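Caring for a dark marble benchtop: sealing, daily cleaning and etch repair

Dark marble with white veining is a calcium carbonate stone. It is softer than granite, it is mildly porous, and it reacts with acid. Most damage reported by owners comes down to one of those properties. The notes that follow apply to polished and honed finishes in kitchens, wet bars and laundries. They do not apply to engineered quartz or porcelain sold in a marble pattern, which need different products.

Confirm the stone first

Test in a spot that will be covered, such as under an appliance or at the back of a cutout. Place one drop of white vinegar on the surface for one minute, then wipe and rinse. A dull spot on a polished finish indicates marble or another calcite stone. No change suggests granite, quartzite or an engineered product. Do not repeat the test elsewhere.

White veins in dark brown stone are often more open than the body colour. Run a fingernail across several of them. If the nail catches, the vein is either unfilled or the resin fill has shrunk. Mark these places with painter's tape and deal with them before sealing.

Daily cleaning

Use warm water with a few drops of pH-neutral dish detergent, or a stone cleaner labelled neutral. Wring the microfibre cloth until it no longer drips. Wipe in one direction, rinse the cloth, wipe again with plain water and dry with a second cloth. Skipping the drying step leaves hard water film, which shows as a grey haze on dark colours far sooner than on white.

Products to keep off the surface:
Vinegar, lemon juice and any cleaner with a citrus base
Bathroom descalers and toilet cleaners
Cream cleansers and powdered abrasives
Undiluted bleach
Green or brown scouring pads

Glass cleaner is a common cause of slow dulling where people use it to chase streaks. Streaks on a polished dark top are nearly always detergent residue. Halve the detergent.

Drinks and cups

Juice, wine, cola, cordial and tonic water are all acidic enough to etch. A sealer does not prevent this. Sealer slows absorption, and etching is a surface reaction that takes place regardless. The time available to wipe up a spill of orange juice on a polished finish is measured in seconds.

The practical measure is a tray. Choose one with a raised rim, a flat base and rounded corners, as square internal corners hold residue. Moulded plastic and sealed timber are both suitable. Unlined metal trays can leave rust or scratch marks and should have felt or silicone feet fitted. The Lakholm tray we keep on the test bench has a rim high enough to hold a spilled small glass, which is a reasonable minimum.

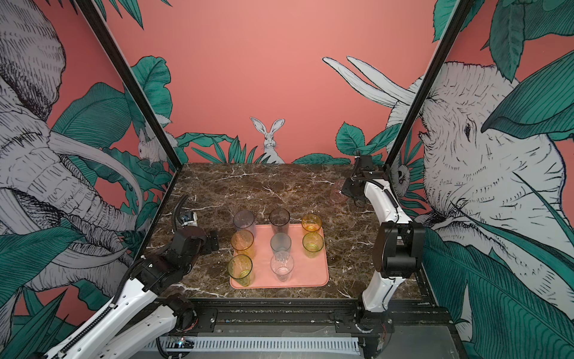
Cups standing upright on a rimmed tray, brown marble top.

Lift the tray each evening and dry the stone beneath it. Moisture held under a flat base darkens marble, and the mark can take several days to clear. If the patch is still visible after a week, treat it as a stain.

Translucent cups in smoke grey or amber hide a small amount of liquid in the bottom. Check them before stacking. Dishwasher salts around the foot of a cup are also abrasive, so wipe the foot before setting it down on polished stone.

Checking the seal

Dark marble should be tested every six months. March and September are easy to remember. Clean and dry the surface, leave it overnight, and then:

1. Place a teaspoon of water in three locations: beside the sink, in the main preparation area, and in a corner that gets little use.
2. Leave for 15 minutes.
3. Wipe dry and look at the stone from a low angle.

If none of the three locations has darkened, the seal is sound. Darkening beside the sink only calls for a local application. Darkening in all three calls for a full reseal.

Beading is not a reliable indicator. A waxed or oiled top will bead water while the stone beneath is unsealed.

Resealing

Use a penetrating (impregnating) sealer suitable for calcite stone. Topical coatings scratch, trap moisture and are difficult to strip. In our own work we use Druvard solvent-based impregnator on polished stone and the water-based version on honed stone. Read the data sheet for whichever product is chosen and follow its times where they differ from those below.

Clear the bench completely, including appliances, canisters and trays. Small items should go to another room, as solvent vapour taints plastic cups and open food.

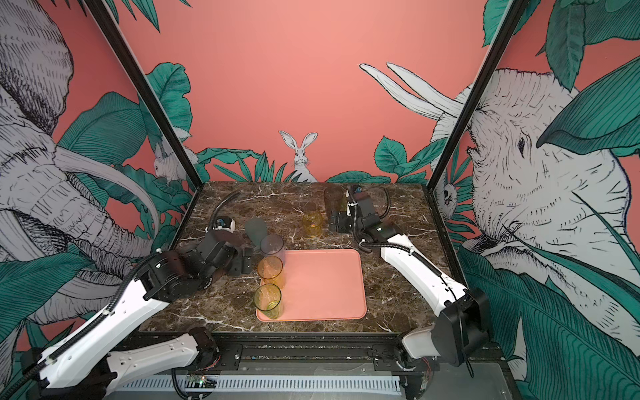

Cups and pink tray on the marble.

Wash the surface with neutral cleaner, rinse twice and allow 24 hours to dry. Open windows, switch off pilot lights and gas burners, and wear nitrile gloves.

Apply sealer with a lint-free cloth or foam pad in sections no larger than an arm's reach. Keep the section wet for five minutes, topping up any spots that absorb quickly. Remove all excess with a dry cotton cloth before it turns tacky. On a dark polished top, sealer left behind dries to a smeared film. If this occurs, wet the film with fresh sealer, wait one minute and buff it off.

A second coat goes on after 30 minutes where the veins are open. Keep water off for 24 hours and oil off for 48. Lay solvent-soaked rags flat outdoors to dry before disposal. They can self-heat if bundled.

Filling open veins

Fine fissures in the tan and cream areas are natural and need no treatment if the nail passes over them. For those that catch, use a clear penetrating epoxy or a knife-grade polyester tinted to suit. Kopecký supplies a small tint set with a brown that sits close to most dark marbles.

Blow dust from the vein, wipe with acetone and let it flash off. Work the filler in with a flexible blade held across the vein. Leave it slightly proud. Once cured, shave it flush with a new razor blade held almost flat. Sanding is a last resort on a polished finish, as it dulls a wider area than the vein itself.
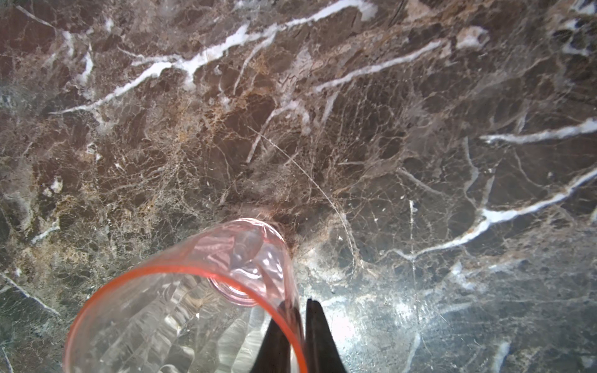
Filler must be finished before sealer is applied. Epoxy will not bond to stone that has been impregnated, and a repair made in the wrong order usually lifts within a few months.

Repairing etch marks

Etches appear as pale rings or spots with a sharp edge. Light from a window at a low angle will show them. Determine the depth first. If the mark can be seen but not felt, it can be polished by hand. If it can be felt, it needs abrasives.

For light etches, use a marble polishing powder containing aluminium oxide. Prirden powder is the grade we have had consistent results with. Mix to a paste with water, and rub with a damp white felt pad in tight circles for two minutes. Keep the paste wet. Rinse, dry and inspect, then repeat if required. Extend the last pass slightly past the etch to blend the edge.

For deeper etches, wet-sand with silicon carbide paper on a rigid block. Start at 200 grit only where the mark is plainly felt, otherwise start at 400. Progress through 800 and 1200 to 2000, rinsing all grit from the stone and the block between grades. Sand each grade at right angles to the previous one until the old scratches are gone. Finish with polishing powder as above.

On dark stone, scratches missed at 200 will be visible after 2000. Dry and inspect the area at every change of paper. Large areas should be left to a stone restorer with a weighted machine, as hand sanding produces a hollow that reflects light unevenly.

Drawing out stains

Oil stains are dark with a soft edge. Make a poultice from bicarbonate of soda and acetone, mixed to the thickness of peanut butter. Spread it to the depth of a pencil, extending past the stain on all sides. Cover with plastic film, tape the edges and leave for 24 hours. Remove the film and let the paste dry fully before scraping it off with a plastic spatula.

Coffee, tea and wine respond to 12 per cent hydrogen peroxide in the same powder. Peroxide can lighten dark marble, so trial it in the covered test spot and limit the first application to two hours.

Rust is seldom fully removable from marble. Commercial rust removers are mostly acid-based and will etch the stone badly.

Reseal any area that has been sanded or poulticed once it has dried for 48 hours.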